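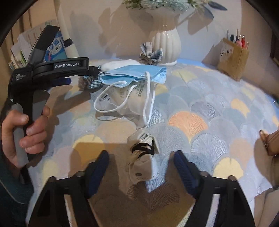

Section 4: Setting your serving hours in Rester

By now you should have your menu loaded and at least one register talking to the back office. If you skipped the menu part, go back and do it, I'll wait. Serving hours hang off your menu groups, so there's nothing to attach them to until the drinks are in there.

I wrote this section after setting up the system at Hà, our bar in Zimwood, and then again at the hotel lounge up the hill, where the hours are completely different because they have a late permit. I've tried to put in the stuff I got wrong the first time (there was a fair amount of it!). The buttons are named the way they show up on the manager screen. If yours say something slightly different, you're probably on the older version, and the order of things is the same.

Before you start

Have your license in front of you, the real paper one. Don't go by what's painted on the door or what the last owner told you. You want the line with the permitted hours of sale and any conditions printed under it. Mine had a separate line for the patio that I'd never read.

You'll also need the manager PIN. The shift lead PIN lets you look at the hours but grays out the Save button.

Set the business day first

1. On the manager screen, open Venue, then Clock.
2. Check that the time matches your phone. Fix it here if it doesn't.
3. Find Day Rolls Over At and set it to 4:00 a.m.
4. Tap Save and wait for the green bar.

Note: Rollover is when Rester decides that last night is over. It comes set to midnight, and if you leave it there, everything you sell after midnight lands on the next day's report. I ran a whole June like that and my late numbers made no sense at all.

Caution: Don't change the rollover while you have open tabs. Close or park them all first. I moved it with a full bar once and had to match tabs to tables by hand, out loud, with people waiting.

Add your regular hours

1. Go to Venue, then Serving Hours, then New Schedule.
2. Give it a name you'll recognize at the end of a long shift. "Regular" is fine. "Schedule A new FINAL" is less fine, ask me how I know.
3. Pick the days it covers.
4. Enter the Start and Stop times from your license. If you stop at 2:00 a.m., type 2:00 a.m. and tick Next Day. Without the tick, the system thinks you stop selling before you've started, and it'll lock every drink button you have.
5. Under Applies To, choose your menu groups. Beer, wine, spirits and cocktails all go in. Leave food, coffee and soft drinks out.
6. Tap Save.

Repeat the steps for any days with different hours. You can have up to 4 schedules per venue, and holiday overrides don't count toward that.

Note: Check the odd corners of your menu. We have more than 350 items and a handful were sitting in the wrong group, including an Irish coffee filed under hot drinks and a boozy sundae under desserts. Both would have gone on selling all night. Search for anything with a spirit in it and look at which group comes up.

Holiday hours and temporary extensions

The town sometimes gives bars extra time for a festival or the run-up to a holiday, and sometimes takes time away. Use an override for these and leave your regular schedule alone.

1. Open Serving Hours, then Overrides, then Add.
2. Enter the first and last night. The last night means the night you open, even if you close the following morning.
3. Enter the new Stop time and tick Next Day if you need it.
4. In the Notice box, type the number or title of the announcement you're relying on. You can leave it blank, but I'd fill it in. An inspector asked me once and it was so nice to just turn the screen around.
5. Tap Save, then tap Preview and scroll through the nights on either side.

Caution: Read who the extension covers before you enter it. Ours have said bars and restaurants and left out package sales, so if you sell bottles to go, put those in their own menu group and keep them on regular hours. Also look for an end date. If you don't enter one, the override keeps going until you remove it.

Last call warnings

We have a Floltier sign above the back bar that shows the last call message, and Rester can switch it on by itself. You can skip this part if you don't have one.

1. Turn the sign on and wait for its code to come up.
2. In Rester, go to Devices, then Signs, then Pair, and type in the code.
3. Set Warning to whatever lead time suits your crowd. I like half an hour.
4. Type your message. Keep it short or it scrolls.
5. Tap Test.

If the test doesn't show up, check that the sign and the register are on the same Wi-Fi. Ours had jumped onto the guest network and I spent most of an afternoon blaming the cable.

Checking the sales lock

After the Stop time, any drink button in a scheduled group turns gray. Tabs can still be paid, and food still rings up. To try it, make a short schedule that stops in a couple of minutes, ring up a beer before and after, then delete the schedule. Please do delete it.

Every blocked sale goes into the Hours Log with the time and the register. The log holds 2,496 entries and then starts writing over the oldest ones, so export it from Reports, then Logs, then Save Copy at the end of each month. The file opens in any spreadsheet.

Next up is Section 5, printers, so have a spare roll of paper handy.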